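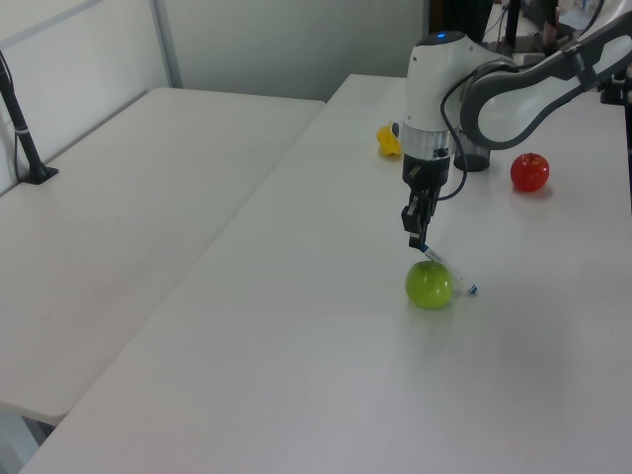 Table setters wanted - paid, part time, Stinatlow

Posted 2021-09-21

We need people to lay out small objects on tables, tidy them away and lay them out again. Apples, marker pens, cups, that sort of thing. Sounds daft, pays properly. Nine places, start as soon as you can.

What you'd be doing

Get a card with a layout on it. Put the things out as the card says - green apple near the front, pen up against it, red apple further back, whatever it is that time. Tick the card. Wait for the ok. Clear the table, next card.
There are 1,577 cards in this round. You won't do all of them, they're shared out.
White tables, so marks show up. Wipe down between sets, cloths provided.
Caps back on pens. Please. We lost a whole box in the spring.
Fruit gets checked at the start of each shift. Anything soft or bruised goes in the bin and gets written in the book, then you fetch another the same colour from the crate.
Cups go back on the shelf by the sink, biggest at the back.

Who we're after

Anyone over 18. No experience needed, no CV. You should be alright on your feet for a couple of hours and ok with doing the same thing over and over. Need to tell red from green without thinking about it, the cards go by colour. Neat people do well at this, so do people who like a jigsaw. If you've done shelf filling or laid tables in a cafe say so, it helps.

Hours and pay

Shifts are four hours, mornings or afternoons, with a proper break in the middle. Three shifts a week - tell us which half of the day suits and we'll try. £44 a shift, paid at the end of each week into your bank. Runs till all the cards are done, probaly a few weeks. Bus fare back if you keep the tickets.

Where

Metwally Rooms, 189 Grostby Road, Stinatlow. Upstairs, there is a lift. Buses from Skullow stop outside. No parking for cars, bikes can come in to the hallway.

Bring

Flat shoes, something to eat, your own mug. Sleeves that roll up. No nail varnish that's still tacky, it gets on the pens. Lockers are free but you need your own padlock.

How to apply

Drop a note in at the front desk marked for Nouhaila Samir. Name, phone number, mornings or afternoons, when you can start. Two or three lines is plenty. She rings everyone back, usualy in the evening, so pick up if it's a number you don't know.

Applied last time and didn't get a place - do try again, we've got more shifts now.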